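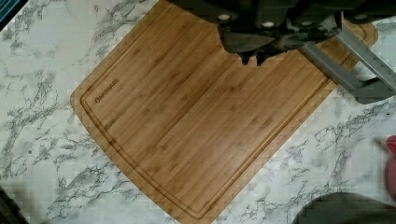 # Bamboo board cups after oiling, one face only

**layug_kitchen**

I have a bamboo cutting board with a juice groove, stored flat on the counter. After each wash I dry the top with a towel and leave it groove side up. Once a month I put food-grade mineral oil (Trullura) on the top face. Over the summer the board developed a cup along its length. By September it rocked when I pressed on a corner. Is this caused by the oil, the groove, or the way it dries? Can it be flattened without planing? A planer would remove most of the groove.

---

**Piden**

It's the drying. The underside sits against the counter and stays damp while the top loses water to the air. The damp face swells, the dry face shrinks, and the board bends toward the dry side. Oiling one face makes the imbalance worse, as the bare face takes up water faster. The groove removes very little material and can be ignored.

To flatten:

1. Check which face is concave.
2. Wipe the concave face with a damp cloth. Do not soak it.
3. Lay the board concave side down on a towel and put an even weight on top.
4. Leave overnight and check with a straightedge.
5. Repeat if needed, then stand the board on its long edge until both faces feel dry.
6. Oil both faces and all four edges. Wait 30 minutes and wipe off the excess.

A slight cup usually comes out in two or three rounds. If there is a gap at a glue line, stop, because weight can open it further.

---

**galen1397**

just flip it over and use the other side, mine went flat by itself after a few weeks

---

**trivet162**

Agree with Piden except for the wait. I leave oil on for several hours, mainly because end grain keeps absorbing it. Also keep the board out of the dishwasher and away from the stove. Small stick-on feet help with airflow if you have to store it flat.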